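Named range (spreadsheets) 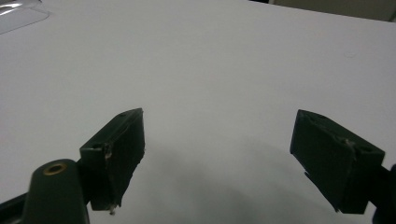 A white tabletop under even indoor lighting.

A named range is a cell, or a group of cells, in a spreadsheet that has been given a label by the person working in it. The label can then be used in formulas, charts and menus in place of the cell's address. A formula that would otherwise read =SUM(D4:D19) may be written =SUM(Freight) once the cells D4 to D19 have been given the name Freight. Names are supported in most desktop and browser-based spreadsheet programs, although the rules for creating and sharing them differ.

Contents
1 Background
2 Naming rules
3 Scope
4 Types of name
5 Use in formulas
6 Common errors
7 Support in Odex and Clotel
8 Criticism
9 See also

Background

Cells in a spreadsheet are normally identified by a column letter and a row number. This method is compact and easy to learn, but an address says nothing about what a cell contains. A reader who meets the reference Sheet2!H7 in a long formula must go to that cell to find out whether it holds a tax rate, a date or a running total. Names were introduced so that the purpose of a value could be read directly in the formula.

The practice is comparable to the use of variables and constants in programming. A named cell holding a single value, such as a currency rate, behaves much like a constant. A named column behaves more like a list.

Naming rules

Most programs require that a name begin with a letter or an underscore. Spaces are generally not allowed, and users commonly join words with an underscore (Labour_Cost) or by capitalizing each word (LabourCost). A name may not be identical to a cell address. For this reason labels such as Q1 or TAX20 are refused, as both are valid addresses in a large sheet. Capital letters are usually ignored, so that Total and TOTAL are treated as the same name.

Length limits vary. Short names are easier to type, while longer names are easier to understand some months later. Style guides issued by accounting departments often set a prefix for each kind of value, for example rt_ for rates and dt_ for dates.

Scope

The scope of a name is the part of the file in which it is recognized. A name with workbook scope can be used on every sheet. A name with sheet scope is recognized only on the sheet for which it was defined, unless the sheet's title is placed in front of it.

Sheet scope allows the same name to be used more than once in a file. A budget with a separate sheet for each branch office may contain a cell named Rent on every one of them. When such a sheet is copied, the program will normally copy its names as well. Where a workbook-level name is already in use, copying a sheet can create a second, sheet-level version, and formulas on the new sheet will then refer to the local copy. This behaviour is a frequent source of confusion in files kept for several years.

Types of name

A fixed name refers to a set block of cells. If rows are inserted inside the block, the range grows to include them. Rows added directly below the last cell are not included in most programs, and the name must be edited by hand.

A dynamic name is defined by a formula that works out the size of the range each time the sheet is calculated. The formula usually counts the filled cells in a column. Dynamic names are useful for lists that grow, but a blank cell in the middle of the column may cause the final entries to be left out.

A named formula does not refer to cells as such. It stores a calculation, or a single value, under a label. A user may define GST_Rate as 0.05 without entering the figure anywhere in the sheet. The value is then hidden from ordinary view and appears only in the list of names.

Use in formulas

Names may be typed directly or chosen from a list offered by the program. They are treated as absolute references by default, meaning that a formula copied to another cell will continue to point to the same range. Relative names are possible in some programs and shift according to the cell in which they are used.

Names are also used in data validation, where a drop-down menu draws its choices from a named list, and in navigation. Selecting a name from the box beside the formula bar moves the cursor to that range, including when it is on a different sheet.

Common errors

The most common error connected with names is a message stating that the name is not recognized. It may result from a spelling mistake, from a name that has been deleted, or from a text value entered without quotation marks. A different message appears when the name still exists but the cells it referred to have been removed.

Files that have been passed between departments may gather large numbers of unused names. In a review of shared workbooks at the logistics firm Tekin, the analyst Precious Dagdag found one file that held 600 names, of which 531 were not used by any formula. The review recommended that names be listed on a separate sheet and checked before each year-end.

Support in Odex and Clotel

Odex, a desktop spreadsheet program, allows names of both scopes and includes a manager window in which they can be sorted, filtered and deleted in groups. Version 7 added a comment field for each name.

Clotel, which runs in a web browser, supports workbook scope only and accepts up to 2000 names in a file. When an Odex file is opened in Clotel, sheet-level names are converted by adding the sheet's title to the label. The conversion is not reversed when the file is saved again in the Odex format. Both programs can export a list of names as plain text, and the Ikivby add-in compares two such lists and marks the differences in colour.

Criticism

The value of names has been disputed. Virgilio Catacutan, in a training manual for junior bookkeepers, argued that names make a formula easier to read but harder to trace, as the reader can no longer see where the figures are kept. He advised that names be limited to values used on more than one sheet. Other writers have favoured structured tables, in which column headings serve as labels and the range grows as rows are added.

See also

Absolute reference
Cell (spreadsheets)
Data validation
Pivot table
Structured reference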